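**Los comedores de Roden prueban brazos robot en el lavado de vajilla**

Abril. Nallstead – La empresa de comedores Roden ha puesto en marcha un brazo robótico en la zona de lavado de su cocina central, la que sirve a los colegios y a la planta de Dawber. Unos detalles rápidos, a falta de nota oficial.

El brazo, de la firma Hindonow, se encarga de los platos: colocarlos en el escurridor, sacarlos, pasarlos a la pila. Nada más de momento. Vasos y cubiertos siguen a mano. Las ollas tambien, claro.

En esa cocina se lavan 2,000 platos por turno y trabajan 38 personas. Según la empresa no habrá despidos. Dos puestos de fregado pasan a preparación en frío, con el mismo sueldo, y el turno de tarde empieza media hora más tarde. Eso último no gustó a todos – hay quien perdía el autobús y ha tenido que cambiar con compañeros.

Formación: 2 sesiones, una de seguridad y otra para parar y rearrancar el equipo. El personal pide una tercera. La dirección lo está mirando.

Los primeros ajustes se hacen con pocas piezas y de colores distintos, verde, crema y azul, en una mesa aparte. Luego vendrá la vajilla blanca de diario, que es la que de verdad sale en los carros.

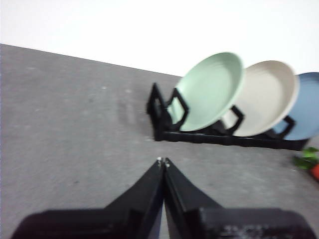 Souad Tahiri cuenta que lo que más nota es la espalda, que antes acababa el turno doblada y ahora no tanto, pero que le preocupa quedarse sola vigilando una máquina cuando antes eran tres charlando. Pide que se roten los puestos cada semana y que quede por escrito.

La prueba dura 70 días. Despues se decidirá si se pone un segundo brazo en el turno de mañana.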